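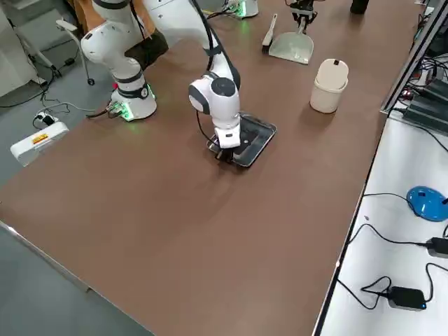
## Looking after lamp shades and cords

Dust on a shade cuts the light more than most people expect, and it bakes on if it's left. Go over fabric shades every two weeks with a clean, dry paintbrush, working from the top down. A lint roller does for smooth cotton. Pleated shades need the brush and some patience.

**Glass shades.** Switch off, unplug, and let everything cool for 14 minutes or more before you touch it. Wash the glass in warm water with a drop of dish soap, on a folded towel in the sink. Dry it fully before it goes back.

**Paper shades.** No water at all. A soft brush or a hair dryer on the cool setting is enough. Small tears can be closed from the inside with a strip of tissue and white glue – thin the glue first or it will show.

**Wobbly shades.** Check the ring under the socket first. It usually needs only a quarter turn by hand. If the threads are stripped, a new ring costs little; the Udinine ones fit most older table lamps, and the hardware store in Rellville sells them in packs of 5.

**Cords.** Run a dry cloth along the cord and look for cracks, flat spots or browning near the plug. Replace a damaged cord. Tape is no repair. Keep cords out from under rugs, and don't wind them tight when you store a lamp – three loose loops and a twist tie will do.

Brass bases get their own page, along with switches that crackle or stick.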